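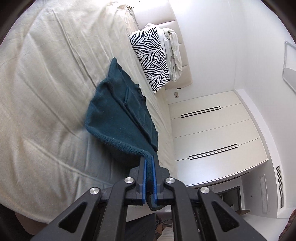
Figure 7. Grip at the hem of a cloth, bedroom setting.

Section 7. Recording Cloth-Handling Examples

7.1 Before recording
1. Charge the Festik hand-held gripper and confirm that the status light is steady.
2. Wipe both grip pads with a dry cloth.
3. Open the Lukon recorder, select "Cloth, single item," and enter the site code issued by Emitz.

7.2 Recording an example
1. Lay the item on the bed and start the recording.
2. Hold still for 2 seconds with the jaws open.
3. Approach the item at an even speed and close the jaws on a hem or a corner.
4. Lift until the cloth is raised above the sheet. Sheets need not be smoothed between examples.
5. Complete the assigned task, open the jaws, and stop the recording.

Note: If the cloth slips, continue and grip again. Mark the example "Regrip" when saving. Such examples are retained for training.

Caution: Keep fingers, sleeves, and jewelry clear of the linkage arms while the jaws are moving.

Caution: Do not pull against an item that is caught on furniture. Open the jaws and release it by hand.

7.3 Quantity and transfer
Each site is expected to supply 600 accepted examples. Change the starting position of the item after every example. Transfer files to the Coetzee server at the end of each session, and do not erase the memory card until the receipt has been displayed.

Revised 14 May 2025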